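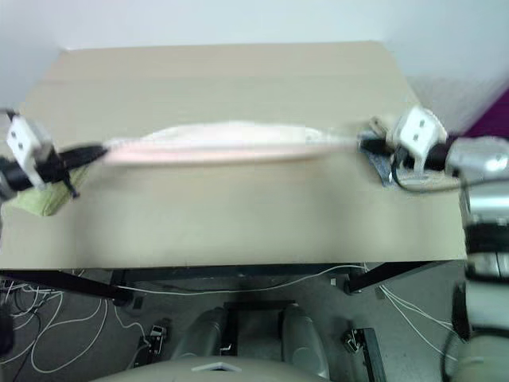

Un tissu rose pâle et blanc cassé, tendu au-dessus de la table beige.

Bonjour et bienvenue chez Hrytsenko ! Je tiens une petite école de couture à Vukinville, au-dessus de l'ancienne mercerie (la porte verte, il faut pousser fort). J'y donne des cours pour adultes et ados, du premier ourlet jusqu'à la veste doublée.

J'ai appris à coudre à Petuvton, sur une machine à pédale qui sautait un point sur deux, et j'ai ensuite passé des années à faire des retouches pour les autres. Des fermetures éclair, surtout. Un jour j'ai eu envie de montrer comment on fait — et me voilà avec mes bobines et ma bouilloire !

Les groupes sont petits, quatre personnes au maximum, et chaque cours dure trois heures, pause thé comprise. On vient avec son projet ou sans idée du tout, j'ai des patrons plein les tiroirs. Les machines sont sur place, mais si la vôtre dort dans un placard, apportez-la, on la réveillera ensemble.

Côté tissus, je me fournis beaucoup en fins de rouleau à Gundorstead : du coton, du lin, parfois une jolie laine quand j'arrive assez tôt. Le carnet de deux séances est à 80 euros, fil et aiguilles compris.

Les nouveaux groupes démarrent en octobre. Pour une question ou juste pour visiter, passez en fin d'après-midi, je suis là jusqu'à 19 heures.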